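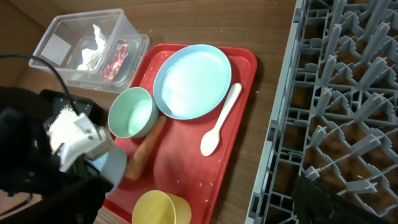

**Visit notes by the kitchen manager, Mistow school meals**

Typing this up the same night, before I lose it. Open day at Stutodon, Saturday, doors at 9, we got there late (parking is a joke, use the lot behind the tire place). Four of us from Mistow kitchens, plus a bus full from somewhere else who got to the coffee first.

Why we went: dish room. We wash 600 trays on a normal day and the clearing line is the job I can't keep people in. Stutodon says they're working on arms that take a used tray, scrape it, sort it and load the rack. So, go look.

First half hour was slides. Skip it if you go. Company history, a map, a lot of arrows. One useful bit - the clearing work comes under a project they call Pekano, and it's not for sale yet. Trial sites only. No price given, and I asked twice.

Then the demo room. Smaller than I thought. The task is set up on a wooden table, red cafeteria tray, gray dish rack right next to it. On the tray a light blue plate, a green bowl, yellow cup, plastic spoon, a carrot. Rice for the leftovers. Pretty close to what comes back through my window at 12:30, minus the milk cartons and the napkins stuffed in cups.

Rice is the part I cared about. Anybody can pick up a plate. Rice sticks, rice gets everwhere, and by the end of a shift it's in the floor drain. They had grains on the red tray and I saw some up on the gripper too. Asked how you clean the fingers. Answer was wipe down between runs, and a washable cover is "being looked at." For a school kitchen that's not an answer yet. Health inspector would have words.

Speed. Slow. No way around it. I timed one full tray on my phone and got 234 seconds, second one 229. My best person clears a tray in the time it takes to read this sentence. The guide said they're not chasing speed this year, they want it to get the same tray right over and over. Fair enough, but 600 trays, do the math.

Rack loading I liked better than I expected to. Our racks are the same general idea, upright prongs and a lot of swearing. Bowls are the hard one for new hires as well, they put them in flat and they come out full of gray water.

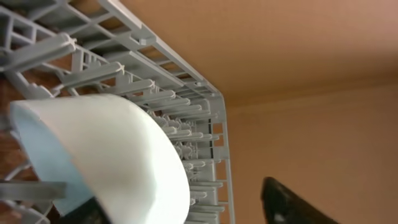

I asked what happens if a bowl doesn't seat right between the prongs. They say it lets go and tries again, up to a limit, then it stops and waits for a person. OK. So you still need a person. How many arms per person, I asked - they're hoping for several but wouldn't put a number on it. Wrote that down and underlined it.

Other things, no order:

- Noise: fine. Quieter than our sprayer by a mile. You can talk next to it.
- Mixed dishes are supposed to be OK. They have 48 kinds of dish in the set they practice with. Ours would need adding, esp. the divided trays.
- Cameras are at the wrist. I asked about steam. Long pause. Not tested in a real dish room.
- Trash sorting is separate from scraping. Clear container on the table for wrappers and tissue, food goes somewhere else. That part would help us, our compost bin gets rejected for wrappers at least once a month.
- Power and floor space: they'll send a sheet.

The pouring got everyone crowding up to the table. Half the bus people filmed it. 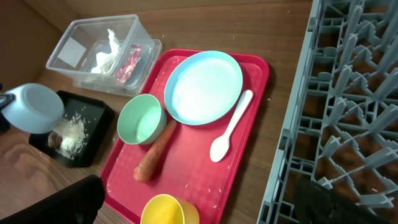
*Leftover rice going from the blue bowl to the black tray, Stutodon demo table.*

Lunch was sandwiches, good ones. After lunch there was a talk from Sjögren, who do the conveyor side. More my speed. They have a tray belt that would fit our window without moving the wall, and that one you can buy. Took two brochures, left one in the van for whoever wants it.

Q&A ran short. Somebody asked about jobs and got the usual reply about moving people to better work. I'd believe it more if they had asked me what the better work is. In my kitchen it's prep, and I could use two more there tomorrow.

Would I go back? Yes, next year, if they have it running near an actual sprayer with wet dishes. Not putting it in the budget request. I am putting in the Sjögren belt, so I need window measurments from all sites by end of month - width, height, and how far the counter sticks out. Send them to me, not to the office.

Van receipts and parking slip are in my tray.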